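Fleece is the easiest fabric in the house to own and the easiest to ruin. It never needs ironing, it forgives dog hair, and then one day you dry it on high and it comes out feeling like a doormat. A few things I've learned, mostly by owning doormats.

## Washing

- Cold water, gentle cycle, nothing else in the drum. Towels in particular. A fleece blanket will pick up every bit of lint a towel is willing to part with.
- Half the detergent you think you need.
- No fabric softener. I know what the bottle says. It coats the fibers, and after a few rounds the blanket is softer to nobody.
- If it smells like a campfire, add half a cup of white vinegar to the rinse and leave the room for a while.

## Drying

Lay it over something that lets air through. Mesh is good, a rack is fine, and the back of the couch is how you get a damp couch. Low heat in the dryer also works if you stay nearby and pull it out early.

Once it's down, lift one corner at a time and let the fabric fall back. Dragging the whole thing straight from the middle just moves the wrinkles over to the other side, where they wait for you.

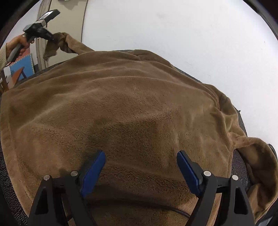

*Brown fleece, one corner up. The darker band across the middle is pressed pile.*

Pressed pile looks like a stain and has sent me to the sink more than once. Before you scrub, run your palm across it against the nap. If the color changes as you go, leave the soap in the cupboard. A soft clothes brush will bring most of it back, and a few minutes of cool tumbling will often handle the rest. Never use an iron. Fleece is plastic with good manners, and an iron ends the manners.

## Folding

Find the hems first. Match two corners, let the fold hang, then match the other two. My neighbor Homa Mohammadi rolls hers like sleeping bags and stands them up in a basket, and I'm sorry to report that it takes less shelf space than my way.

Don't stack anything heavy on top. I left mine under a box of old Charbonneau catalogs from November until spring, and the crease is still with us.

## Storing

Dry all the way through, then into a cotton bag or an old pillowcase. Skip the vacuum bags unless you enjoy unpacking a very large cracker. Cedar blocks smell nice. Moths have little interest in polyester anyway, so put the cedar in with your sweaters.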